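Tidy corner: in praise of the dish rack

Hello again, and welcome to the kitchen bit of the newsletter. I promised Zuzanna Mazurek I'd write about something other than jam this time (sorry, jam people, there'll be more in May), so it's dish racks!

I've had the same white one on my draining board for years and it had gone that horrid orange at the corners. You know the colour. I soaked it in vinegar, I went at it with an old toothbrush, and in the end I gave up and put it out with the recycling. For nearly a fortnight I dried everything on a tea towel, which was fine for plates and hopeless for anything with a lid.

Lids are my real bugbear. Travel cups especially, because you wash the cup, you wash the lid, you pop the two back together while there's still a drip inside, and by the weekend it smells like a pond. Yupin Suksawat told me to dry them apart, overnight, cup upside down and lid on its edge. I've been doing that ever since and I'm a convert.

So when it came to choosing a new rack I wanted a low one, with ribs close enough together to hold a lid up. Dark grey too, so it won't show every tea splash.

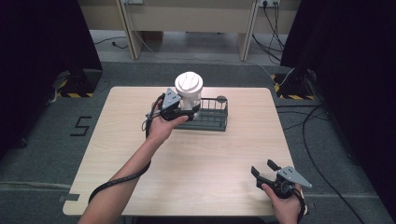
My other tip is to give the rack itself a wash now and then. I do mine on a Sunday with hot water and a squirt of washing-up liquid, then stand it on its end by the back door while I have my toast. If you've got a better way with travel cup lids, do write in, and I'll put the best ones in the next issue.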